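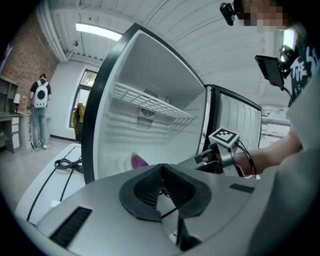 Photo: Arūnas Baranauskienė

September, 8 in the morning, second cup of coffee

I have a fridge! A little white one, all my own, and I'm so pleased with it that I've opened the door more times this week than I ever opened the big one back in Korermont (where I mostly looked in, sighed, and made toast).

I've been grinning at it all week. Look how bright it is inside! One wire shelf across the upper half, the little round fan grille on the back wall with the square-cornered vent under it, and those ridges molded into the inside of the door. I had forgotten how good a bare fridge looks. And there's the small purple thing sitting all by itself on the floor of it, shiny and round, like it had moved in ahead of me and picked the best spot.

I paid 60 for it, from the secondhand place on Storkbridge, and I'd walked past it twice before I asked. The man wanted 75 and I said I'd be carrying it myself, so he came down. (I did not carry it myself. Arūnas took the heavy end up all the stairs to number 343 and only complained on the landings.)

Cleaning day was the best part, and I mean that. Warm water, baking soda, an old toothbrush for the grilles, and the radio going. I did the shelf in the bathtub, because the sink here is the size of a soup bowl, and then dried it on a towel by the window. The door took longest. Every one of those ridges wanted its own wipe and I went up and down them with a cloth wrapped around a butter knife until my thumb got sore. I found I didn't want to stop! I did the dark rim around the edge too, and then the rubber, and then the outside again for no reason at all.

Now the big question, what goes where. So far:

Milk and the juice on the bottom, standing up, since neither will fit over the shelf. Eggs on the shelf, left side. Butter next to the eggs. Cheese in the blue tin Grandma gave me. The pickles I can't decide about. They're a big jar and they'd eat up half the floor, but a fridge with no pickles in it seems sad to me, so probably they win and the juice has to be a smaller juice.

I want to keep things a finger's width off the back so the air can get around. Mom's old Vellmont used to freeze the lettuce solid whenever somebody shoved it against the wall, and I've eaten enough crunchy lettuce for one lifetime.

Still to get: a thermometer, a box of baking soda to leave open in there, something flat to put over the wires so the small jars don't tip. Siliña's on the corner might have a cutting board that fits, or I could saw down the old one. Measure first!! I bought the last one by eye and it lives behind the stove now.

Tonight I'm making potato soup, a huge pot, purely so I can have leftovers to put away. Arūnas is coming at seven and bringing the dill.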